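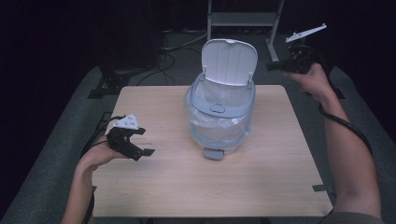

The owner of Vindier, a housewares shop in Disholm, has sold trash cans for longer than most of the other things on her shelves. She carries the large kitchen kind, but what she likes to talk about are the small ones, the pedal cans that go beside a toilet or under a desk.

"People spend a week picking a faucet and then buy the first can they see," she said when we met at the shop in January. "Then they come back because the bag keeps falling in."

Bags are the most common complaint she hears. A small can usually has no inner bucket and no ring to hold the liner, so the plastic has to be folded over the rim and stay there by itself. Her advice is to buy a bag one size up and pull a good few inches over the outside before the lid comes down.

"If it's tight, it slips. If there's extra, it bunches up and looks messy, but it stays. I'll take messy."

She recommends translucent plastic for bathrooms, although she knows some customers dislike seeing the bag and whatever is in it. Her own mother would not have one in the house. "She said it was like leaving the closet door open. But you can tell when it's full, and you empty it. With a steel one you forget."

The shop's supplier for the small cans is Bensaid, a wholesaler that also sells her dish racks and laundry baskets. Before that she bought from Nasum, and she still has 3 cartons of their replacement lids in the back room. Few people ask for a lid. When a hinge goes, most throw out the whole can.

She thinks that is a waste. The hinge goes, she said, when people push the lid back by hand past the point where it wants to stop. A lid that stands up on its own is handy when changing the bag or scraping a plate, but it should get there with a light push.

"And use the pedal with your toe. You don't stomp on it. It's plastic."

The other thing she tells customers is to try a can before paying for it. She keeps a couple out on a table for that, though a pedal needs to be tested on the floor. On a smooth floor a light can slides away from the foot. On carpet it tends to stay put, but the pedal may rub against the pile and not go all the way down.

For cleaning she uses dish soap and warm water, and leaves the can open overnight to dry. She does not care for scented liners. Baking soda in the bottom, under the bag, works as well for her and costs less.

Last year the shop sold 435 small cans, nearly all of them to people replacing one they already had. She does not expect that to change much.

"It's a can. You want it to open, you want it to close, and you want the bag to stay up. Then you go home and don't think about it."

Vindier is open every day except Sunday.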